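[kitchen-fit] Plate rack slot pitch and depth on a shared worktop
From: Laurier Gagnon
Date: 11 Aug 2022
In reply to: Rhonda Paquette

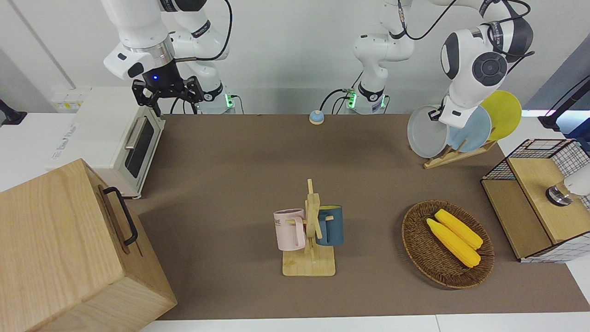 How far apart should the slots in a plate rack be for ordinary dinner plates?
Measure the depth of the plate from foot to rim and make the pitch a little larger than that, so that each plate leans on its own divider and never on its neighbor.

Rhonda Paquette wrote:

> I am redoing the worktop at Escobar and have 1445 mm of wall to use, end
> to end. On it I need the toaster oven, a plate rack, a mug tree and a
> basket for odds and ends. I was going to put the rack in the middle
> and the mugs against the wall behind it. The rack I have in mind is the
> Nadholm, the wood one. Josée says the slots are too tight for
> anything with a raised rim and that I should get the Clotby in
> wire. I only keep a few plates out, the rest go in the cabinet.
>
> Questions:
> a) is the slot pitch a real problem or can I live with it
> b) does the order of the plates matter
> c) does a mug tree want to be at the back or the front
>
> Colton fitted the old shelf and says he can cut a spacer if needed.
>
> Rhonda

Taking these in order.

a) The pitch is a real problem with deep plates and a minor one with flat plates. My own Nadholm takes coupe plates without trouble. With rimmed plates I get overlap, and the rim of one bears on the face of the next. Glaze on glaze will mark eventually, more so if one of the two is matte. With a few plates the fix is to skip a slot between each. You lose capacity that you say you don't need. I would try that before asking Colton to cut anything.

Josée's point about the Clotby is fair as far as the pitch goes. My objection to wire is that the feet on mine were not level. One foot sat high and the whole rack rocked when a plate went in. I shimmed it with a cork disk under the back left foot, and it has been fine from April on. If you buy one, set it on something known to be flat before you load it.

b) Yes, if the plates are different sizes. Put the largest at the end farthest from where you stand, then work down. The small plate stays reachable and you are not lifting past a big rim to get at it. If they are all one size the order makes no difference. I keep mine gray, blue, yellow, left to right, for no technical reason. I can see at a glance which is missing from the rack.

c) Front. A mug tree at the back of a worktop means reaching over whatever is in front of it with a hand that then has to come back holding a mug. Put it near the front, with room to turn it. The pegs angle upward, so a mug comes off with a lift and a pull toward you. Allow one mug's width of clear space on each side.

With only two mugs, hang them on opposite sides of the post. A light tree on a small base will lean if both are on the same side, and a heavy stoneware mug can take it over. A square base has its shortest reach at the middle of each side and its longest at the corners, so if you must load one side, turn the tree until the loaded peg is over a corner.

On the layout as a whole, I would not put the rack in the middle. Put the toaster oven at the left, door facing in toward the worktop, and leave the space in front of the door clear to the full drop of the door plus a hand. Put the rack toward the back on the right. Plates stay out of the way of the hot door, and the middle stays open for setting things down. The basket can go on top of the cabinet at the right end. It needs no worktop at all there.

Check the oven manual for clearance to the wall before you fix anything. The figure is different for every model and I won't guess at yours. Do the same for the space above it if there is a shelf.

One correction to my message in the earlier thread. I gave the length of my worktop as 1000 mm. I have measured it again and it is 1020 mm. The drawing I posted is therefore short at the right-hand end. Brock Beaudoin has the old copy on the Flivari page and I have asked him to replace it. Anyone who scaled from it should add the difference to the gap between the rack and the cabinet. The other dimensions stand.

Rhonda, if you can send the foot-to-rim depth of your deepest plate and its overall diameter, I can tell you whether the Nadholm will take it in adjacent slots. Measure with the plate face down on a flat surface and take the height to the top of the foot ring.

Laurier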